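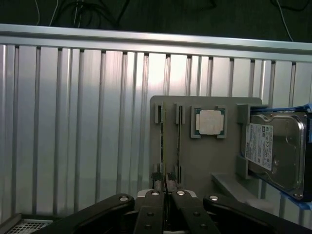 Parts fixture, chip and drive end. Slots at left, chip recess center, drive cradle right.

June 2018
Fixture for PC parts, second pass. Continues the November pages.

Goal for the day: every part that goes into the tower has one place on the gray fixture, sits in it the same way each time, and lifts out without scraping its neighbor. Fixture weighed bare before anything went in: 1,199 g. Old one was heavier but I never wrote the number down.

Parts on the list: memory, processor, 3.5-inch drive in its caddy, expansion card. Cables and screws are out of scope and stay in the Tagle drawer.

Memory slots. Long, narrow, open at the top. Slot width is fine. The lead-in chamfer is still too shallow and a module put in slightly skewed will stand on the lip and look seated when it isn't. Check by pressing lightly at both ends. Poppy wants the chamfer taken to 45 degrees. I would go further, but we agreed to cut one slot her way first and compare before touching the second.

Dressed the inner faces of both slots with 2,000 grit on a flat stick. Did this by hand and did not measure removal. Edge contacts looked clean afterward under the loupe, no gray dust on them. Wipe the slots out anyway before the next load.

Chip recess. Square, with small raised corners that hold the processor by its edges. Play is small enough that I can't feel rotation with a fingertip. Open question whether the corners are too tall for a clean pickup. Recess depth on the Bumora drawing is measured from the top of the frame, and mine was measured from the plate, so the two numbers in the November table do not disagree, they are different dimensions. Corrected the column header.

The heat spreader has a mottled look, old paste residue by my guess. Did not clean it. It has no effect on fit.

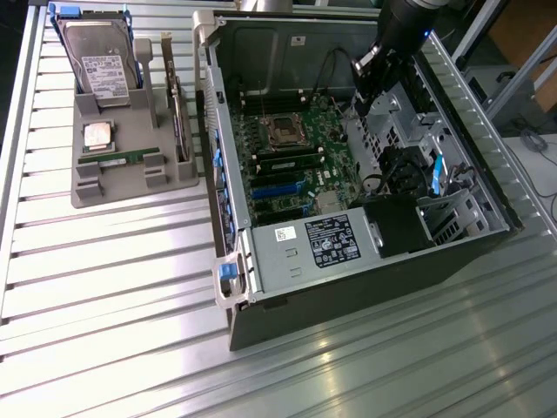
Case and layout

Tower is on its side, panel off, to the right of the fixture. Socket and memory slots face up this way and can be reached from above. The row of blue card clips runs along the left side of the opening, on the side toward the fixture, so a part carried straight across at low height will meet them. Carry height has to clear the rail and the clips plus 9 mm. That margin is my choice, revise if it proves wasteful.

Notes on the case:
- Socket is empty, retention frame and lever are in place. Pins bare. Keep the cover in the Carkorine box and put it on whenever we break for lunch.
- One of the lower memory slots already has a module in it. Leave it. It is a good visual reference for what fully seated looks like.
- Blue latch at the lower front corner is easy to trip with a sleeve. It was tripped twice during setup, both times by me.
- The case creeps on the slats if pushed at the front corner. Two strips of rubber under the far edge fixed most of it. Need a proper stop against the near edge before anyone records positions.

Glare off the aluminum is bad toward the front right. Turned the bench lamp toward the wall and it improved a little. A matte sheet would do more - Poppy has a roll from the Jivdale job and will cut a piece if there is enough left.

Expansion card stands on its edge with the metal bracket uppermost. Stable, although the slot grips only the lower part of the board and the card rocks if the bracket is touched. A second support higher up would help. Low priority.

Drive cradle

Drive goes in with its blue caddy on. Without the caddy it drops through to the lower block and sits crooked, tried once and not worth repeating. With the caddy the upper bracket takes the side load and the lower block takes the weight.

Insert and remove count on the cradle: 17 cycles by hand, no visible wear on the bracket edge. One cycle needed a second push. I had the caddy tilted on that one and logged it anyway.

Label faces out so the model and serial can be read without lifting the drive. Drive on the fixture is a Toshiba. Copy the serial into the parts sheet before swapping it for any other, as the spare from the cabinet uses the same kind of caddy and the two got mixed up in November.

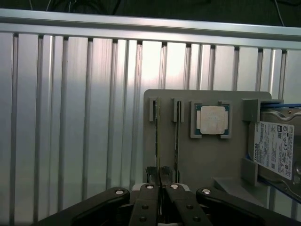 Loading order, as of this page

1. Drive first. It needs the most force and the fixture shifts slightly when it goes home.
2. Expansion card.
3. Memory, left slot and then right, contacts toward the plate side marked on the drawing.
4. Processor last, by the edges, triangle mark to the marked corner.

Unload in reverse.

To do

Cut the chamfer on one slot (Poppy Rowbotham). Near-edge stop for the case (me). Matte sheet. Ask the shop if the card slot can be deepened without breaking through. Redo the slot width table with the calipers zeroed, the last three readings were taken after they fell off the bench and I don't trust them.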